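Tureck Hand-Held Gripper, Starter Kit

I bought my first Tureck in December and I've since ordered two more, so take this as a fan talking! The kit gets you the gripper, a spare set of finger pads and a case. My budget was $1,000 for the whole station, and I'd put 200 of that aside for table and backdrop stuff (you'll want it).
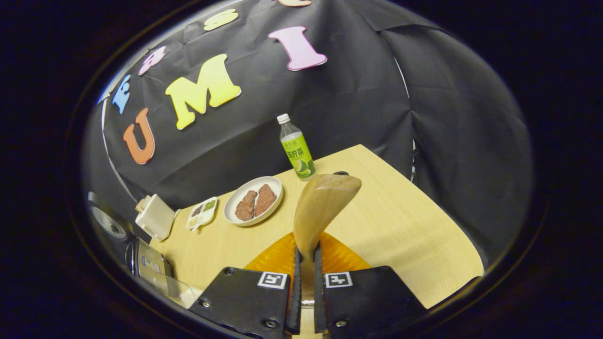 Spare pads come in packs of 20, and I'd get one with your first order – shipping is the same either way. Planning for more than one operator? Buy a gripper each, sharing gets old fast.

Orders in by Thursday ship from Brimden. Questions, ask for me, Sumaiya Siriwardena.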